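Projects > Callberg two-hand wiping study > Questions people keep sending me

Last updated 2020-07-17

What is this study, in one breath?

I wanted to know if a robot can learn a two-handed job from recordings of people doing that job with grippers in their hands, no robot involved in the teaching part at all. The job is holding something round and wiping it with a cloth. We named it Callberg because the folder needed a name.

Why wiping fruit, of all things?

I get this one the most! I wanted something where both hands matter the whole way through. With a pick-and-place job you can let one hand do the work while the other hangs around. If you're wiping an orange and one side lets up, the orange rolls, and the other side has to deal with it. Also oranges are cheap, and when I drop one I don't have to fill out a form.

How many recordings did you collect?

We set out to get 1000 and stopped at 394 usable ones. The rest of the plan is waiting for September. Zoila Escobar and Nhyira Boateng did most of the collecting with me, and Yesenia Mosquera did the sorting, so if you like how clean the set is, write to her and not me.

What counts as usable?

The hand tracking has to hold for the whole take, and the cloth has to stay in a gripper until the wipe is done. We don't throw out clumsy takes. I did at first, and the policy trained on the tidy set was worse – it had never seen anybody recover from a slip, so it just froze.

So did it work?

Kind of, yes. We ran 30 trials on the real arms per condition. Trained on everything, the policy finished 29 of them with an orange of the size it had seen. With smaller fruit it fell apart pretty fast, and I haven't figured out how much of that is grip width and how much is the cloth bunching up. Ulises Rengifo thinks it's nearly all the cloth. We have a bet going.

Do you use the views from the grippers or the view from above?

Both for training. The close view is great for contact and pretty bad at telling you where the other hand is. The wide view is the other way around, and the wiping hand often hides the exact spot you care about. When I dropped the wide view, the two sides started drifting apart halfway through the wipe. When I dropped the close ones, the policy got the approach right and then squeezed in the wrong place.
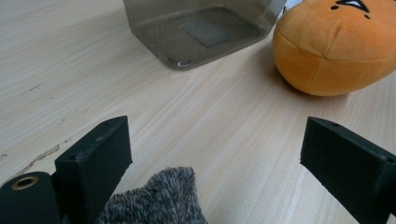
One close view from a gripper, one wide view with both grippers on the orange. 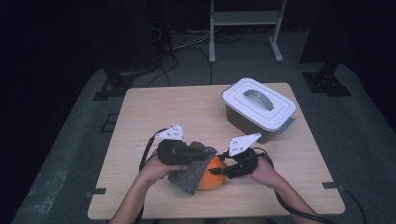 If you only have the budget for one kind, I'd go with the close views and keep the task short. That's a hunch from a small set, so please don't quote me on it in a grant.

Can I get the data?

Not yet. Zoia Kuzmenko is checking the file format so it loads without our homemade scripts, which are a mess (mine, sorry). Once she's happy it'll go up with the training code. The Betancur set from last year is a different job with a different format, and mixing the two won't help you.

Will it run on my arms?

Maybe? The policy puts out gripper poses, so you need arms that can follow those and reach the same part of a table from both sides. We've only tried it on ours. If you try it on something else, tell me what broke – I really do want to know, even if the answer is everything.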